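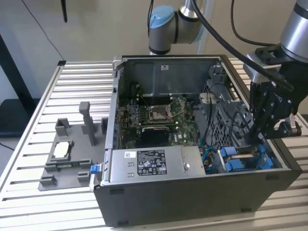
A Dell tower on its side on the slotted bench, socket open, with the processor tray to its left.

14 shares | 6 comments

Glenys Kereama has one rule about old desktop computers, and she gives it before the kettle has boiled. "Lay it down first. People try to work on a tower standing up, and then they wonder why they have dropped something into the pins."

Kereama runs the refurbishing bench at Wetlow, a small workshop that takes office desktops at the end of their first life and sends them out again. The machines arrive by the pallet, mostly in December, when offices clear out before the break. The bench handled 1000 of them in its last full year. Most were business models, bought in bulk and all much alike, and she prefers it that way.

"A home-built computer is a puzzle every time," she says. "With an office tower you learn the case once. After that you know where the catch is and which cables will be in your way."

The part of the work she agreed to talk about is the processor: taking it out, checking it, putting one back. It is the smallest job on the bench by area and the one that writes off the most boards. On the socket type she sees most often, the contacts are fine sprung pins in the board itself, and the chip has flat pads on its underside. A bent pin can mean a dead memory channel, a machine that restarts without warning, or one that does not start at all.

"The chip is tougher than people think. The socket is weaker than people think," Kereama says. "If I see somebody holding the chip very carefully over an uncovered socket while they look round for somewhere to put it, I know where the damage is going to come from."

Her answer is the tray. It goes on the bench before the load plate is opened, always beside the case and never inside it. The processor has a fixed place to sit, flat, with its top facing up. Before the trays, chips were put down on anti-static bags, on the edge of the drive cage, and on one occasion in the lid of a sandwich box.

Rangi Te Moana, who has worked the bench for four years, cut the first tray himself and has made several versions. The early ones held the chip too tightly. "You had to dig it out with a fingernail, and then you had skin grease on the pads," he says. "The pocket wants to be a bit loose. It should stop the chip sliding and do nothing else."

He is equally particular about the bench top. The workshop uses aluminium profile, laid in parallel runs with a groove between each. It was chosen because fixtures can be bolted anywhere along a groove and moved later. The drawback is obvious to anyone who has dropped a case screw on it.

"They go straight down the slot," Te Moana says. "We keep a magnet on a stick. The magnet finds the screw, and usually 3 others from last month."

The order of work is written on a card. Power lead out, side panel off, case down on its side. Press the power button to drain what is left in the supply. Then comes the decision that causes most of the arguments: whether to move the power supply out of the way before going near the socket.

Kereama says yes if the hand has to pass over it at an angle. In the compact office cases the supply can lie across the lower part of the board, and the drive cage takes up space on the other side. What remains is a well with the socket at the bottom of it. "You want to come down straight," she says. "If your wrist is resting on the metal you are coming in crooked, and a crooked chip lands on one corner."

Te Moana leaves it in when he can. Removing it means unplugging more connectors, and each of those is another thing to put back wrongly. He tucks the loose cables behind the cage with a strip of soft tie and works round them. The two of them have not settled the point, and the card says "as needed".

With the cooler off, the lever is released and the load plate swung fully open. Kereama is firm on fully. A plate left half up can drop when the case is knocked. Once the chip is in the tray, the socket gets a look under a lamp, from two directions. Light should run across the pins in even lines. Any break in the pattern is checked with a magnifier before anything else is done.

"I would rather lose 4 minutes looking than fit a chip on a bent pin," she says. "Once you close the lever on it, you have made it worse."

Old thermal paste comes off the top of the chip with alcohol and a lint-free cloth, wiped from the edge to the middle so that it does not run over the side. The replacement is matched to the board by part number. Then the notches are lined up, the chip is lowered and released, and it is not pressed. The plate and the lever do the pressing. The lever needs more force than beginners expect, and Kereama says most new starters stop halfway and ask if they have broken it.

She keeps a box of spoiled boards for training, and each new starter does 200 insertions on those before working on a customer's machine. Te Moana thinks this is too many. Kereama has heard this before.

"By the end they are bored," she says. "I want them bored. Then I give them a good board."

14 shares | 6 comments | Leave a comment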